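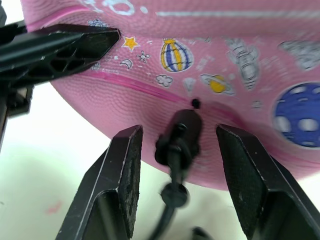 Household Robots: Good Practice at the Table

Wekeck asks all members to follow these rules when a two-armed unit handles everyday items.

Keep drink bottles at the far edge, with caps closed. Inspect gripper pads for dust before each session and wipe them with a dry cloth. Cables must have enough slack for a full reach — never tape them to the tabletop. Where both arms work close together, halve the travel speed. 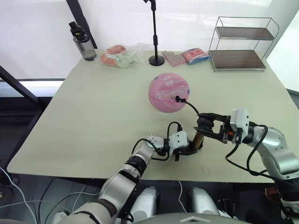 Both grippers near mid-table, with household items along the far edge.

Stay 700 mm clear while the arms are powered. Report faults on extension 3393.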